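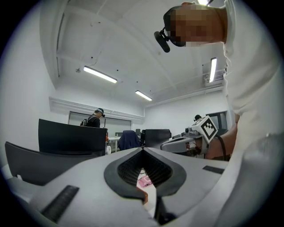 I've shared offices for years, and the thing that wears me down is jackets. Mine, yours, the one that's been on the same chair back since September. So I've collected a few tricks for keeping a shared workroom bearable, mostly pinched from Glenys Grimshaw, who ran the upstairs room at Irnlow when I started there.

**Chair backs.** One jacket per chair, hung by the shoulders so the sleeves stay clear of the castors (I've lost a good cuff that way). Tall office chairs are dreadful for it, everything slides off! A strip of non-slip drawer liner over the top does the trick. Mine cost me nothing, it was left over from the kitchen.

**Black chairs and fluff.** A damp rubber glove, wiped one way only. It beats the sticky rollers and you can rinse it -- just don't do it in your best jumper, as I did.

**White desks.** They show every cup ring and every pen mark. A bit of bicarb on a wet cloth, small circles, then wipe with clean water. Leave it on for a minute if the ring's an old one. Keep your water bottle at the back corner, away from elbows and keyboards.

**Whiteboards.** If somebody's used the wrong pen, scribble over it with a proper dry-wipe marker and rub the lot off together. Works nine times out of ten. Janka swears by hand gel, but I find it leaves a smear.

**Cables.** Bread bag tags! Write on them in biro and clip one at each end. I did 26 in an afternoon and felt very pleased with myself.

**White walls.** Chairs scuff them at exactly the same height all the way along. Try a soft pencil rubber before you go and buy paint. We'd got as far as ordering a tin for Susgate, and it's still in the cupboard with the lid on.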